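My sister called while I was untangling the charger pile behind the couch, which is the kind of job I put off for months and then do in a rage. She asked what I was up to, I told her, and she said, "Isn't there a robot for that by now?" And you know, I've been chewing on that ever since!

So is there? I've been following this stuff as a hobbyist for a good while (longtime readers will remember the sad saga of my Pridico vacuum and the bath mat) and my answer is still a big fat "sort of."

Floors, yes. Floors are done, more or less. My current vacuum gets through the downstairs in 40 minutes and only needs rescuing from the hallway rug when I forget to flip the fringe under. Lawns too, if your lawn is a nice plain shape. Dishes we solved ages ago by building a box that sprays hot water, and I don't think the dishwasher gets enough credit as a household robot. It just doesn't have arms so we don't call it one.

Arms are where it gets hard. I was watching a Drideck demo back in December, the one where the arm folds towels, and it was lovely to look at. Then I timed it. Nearly 3 minutes for a hand towel! I could do a whole basket in that time while talking on the phone. I went back and checked whether the video was sped up, and there was a tiny "2x" in the corner, so, well, there you go.

A friend of mine works at Fekete, over in Skelville, where they pack small parts for plumbing supply places. They put in an arm on one line and it's great at picking up the same elbow joint all day long from a tray where every joint sits in its own little slot. She loves it. But when a carton comes in with the parts dumped in a bag, a human opens the bag and sets them out in the slots. So the job that got automated was the easy half, and the fiddly half is still hers. (She says her wrists are better, though, and I don't want to skip over that.)

Which brings me back to cables. Think about what your hands do with a cord. You pinch it, you feel which way it wants to go, you let it slide a bit, you tug and find out it's hooked under something. The plug is stiff and the cord is floppy and they're the same object. You can't see half of it because the other half is under there with the dust. A towel at least lies down flat when you ask it to. Cords have opinions.

And then every table is different! A factory tray is the same tray all day. Ordinary tables have a lamp on them, a cup you really don't want to knock over, somebody's bag. I used to think the trick would be one super smart machine. Now I think it's mostly going to be a lot of patient showing, with a gripper in a person's hand doing the boring thing over and over around ordinary clutter, until a robot has enough to go on.
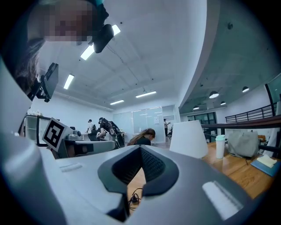

A wooden surface, a lamp, a notebook, and black cable to deal with in both of these. 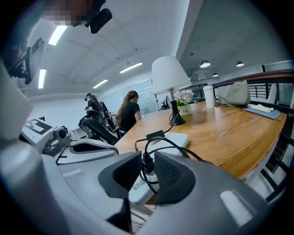 Océane Li wrote back to say I'm being too gloomy about cords. Her view is that we'll change the cords before we fix the robots, same as people moved their furniture for the vacuums, and that in a few years everything will click into a rail on the wall and the whole question will look silly. She also thinks towels are the harder problem of the two, because a cord at least has ends.

I'm not convinced about the towels, but I did go and look at my own outlets after that, and there are 13 things plugged in downstairs. A rail would be nice. My first pick for a chore robot is still the fitted sheet, though, and if anybody has seen a machine do a fitted sheet at normal speed, please send me the link!

Recent posts
The bath mat incident, part two
Why I gave up on smart bulbs in the kitchen
Is a bread machine a robot?
Window cleaning gadgets I have returned

Contact me | Copyright, all rights reserved | Back to top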